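Filed under: Checklists / Perception & Tracking

March 23, 2020
by Silviu Pop

Pre-session check, handheld gripper bench, software side. Went through it before the Tromham branch gets merged. OK = ok, C = see comment, X = fix before next run.

1. Tracker build matches config hash. OK. Keogh box was one commit behind, pulled and rebuilt.

2. Marker ID table, left and right not swapped. C. IDs were right but the labels in the viewer were reversed. Cosmetic but somebody will calibrate the wrong hand one day. Ticket open.

3. Cube geometry file loaded for both grippers. OK. Check the print size again if the faces get reprinted.

4. Pose dropout. X. Left hand loses lock when the wrist rolls far enough to leave one face in view. Filter coasts up to 200 ms then jumps. Want it to flag the gap and stop coasting. Bereket has a patch, not reviewd yet.

5. Exposure locked, not auto. C. Was auto. Locked at 4000 us for now, markers still readable at full reach. Put it in the launch file, people forget the slider.

6. Clock sync between head camera and gripper encoders. OK after restart. First try was off by 3 frames.

7. Workspace limits in planner match the table. C. Limits still from the old Dretden bench, far edge too short. Updated by hand, needs to go in the repo.

8. Soft objects. Segmentation on the plastic bag is the weak spot, white on white, mask flickers. Rigid stuff is fine. Keep the bag in the test set anyway, it's the one that breaks things.
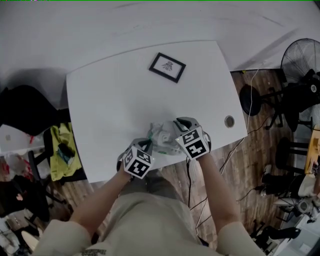
Ottilie Auer would rather see the mask confidence logged per frame than have the bag runs thrown out by eye, and she asked for the threshold to live in the config where it can be diffed. Agreed. Starting at 70 percent, we'll see.

9. Cables on floor clear of where the operator stands. C. Tape them down. Yes this is a software list, but a yanked cable looks exactly like a driver crash in the log and we lost an afternoon to that.

10. Replay test. Record one short run, play it back through Retis, compare gripper paths. OK on right. Left shows the jump from item 4.

11. Abort key. Stops recording, closes file, no half-written episode. OK. Tried it mid grasp and during save, both fine.

12. Disk space and upload queue. OK.

Open: 4, plus the config part of 7. No merge untill 4 is closed. Recheck in April with the new filter.

Comments

Khoa Mạch
On 4, are you sure it's the filter? I get the same jump with the raw poses when only one face is visible. Looks like the flip ambiguity to me. Try rejecting on reprojection error first.

Silviu Pop
Will check raw. If so then Bereket's patch only hides it.

Thắng Đoàn
Item 5, launch file change is pushed. Please delete your local copies, the old one overrides it.

Bereket Araya
Can add the reprojection check to the same patch. Need a left hand recording with a lot of wrist roll, the ones on the share are too polite.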